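Cetix Intake
Client intake and case tracking for legal aid offices

Product page last updated February 22, 2018

Cetix Intake is a server-based application for civil legal services organizations. It records applicant details, screens for financial eligibility, checks for conflicts of interest and assigns accepted matters to staff attorneys or outside counsel. It replaces paper intake sheets and shared spreadsheets. Document assembly is sold separately as Lurnora Forms.

Intake screen

The intake screen is a single page with fixed tab order. Required fields are set by the office administrator. Household size and income are entered once and compared with the guideline table loaded for the current year. An applicant over the limit is flagged, and the record stays open until a supervisor enters a disposition code. Partial records are saved every 20 seconds. 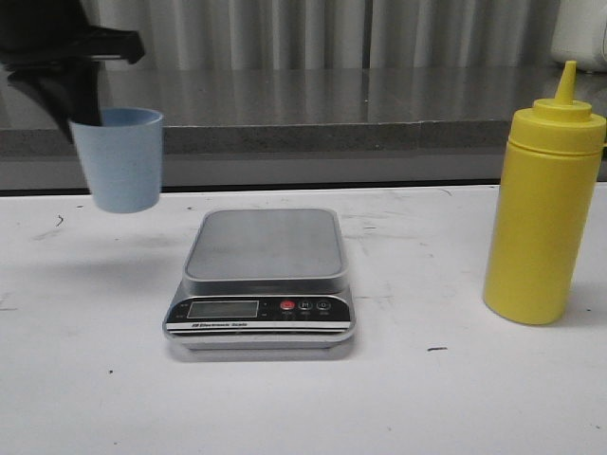 Light blue cup held over a white tabletop, with a digital scale.

Conflict checking

Names are compared against all current and closed matters, including adverse parties and household members. Matching covers exact spelling, phonetic spelling and reversed name order. Accented characters are stored as typed and also indexed without the accent, so a search for Chau returns Châu. Results are listed by match strength. The check can be run again at any time and each run is written to the record with the user ID.

Referral to outside counsel

Matters can be offered to panel attorneys by practice area, county and language. The offer contains a summary without client identifiers. Full details are released after the attorney accepts and a second conflict check is completed. Offers expire after 10 business days unless the office sets another period. Hours donated are entered by the attorney through a web form or by staff on the attorney's behalf.
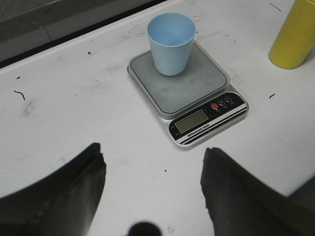 Closed matters remain searchable for the retention period set by the office. When the period ends, the record is placed on a review list and is not deleted until an administrator approves it. Conflict data may be kept after the rest of the file is removed.

Reports

208 standard report fields are available. Reports can be saved as templates and exported as CSV or PDF. Scheduled reports run overnight. Grant reports can be limited by funding code, and time entered under 2 or more codes is split by the percentage on the matter.

Requirements

Server: 64-bit operating system, 10 GB free disk space
Workstation: current web browser, screen width of 1280 or more
Network: encrypted connection required for remote users

Licensing

Licenses are sold per office and per named user. The base license covers one office and 20 users. Panel attorneys using the web form do not count toward the user limit. Installation and data import are handled by Omedska under a separate service order. Guideline tables are issued each May to offices with active maintenance.

Related products
Lurnora Forms
Cetix Timekeeping
Cetix Panel Directory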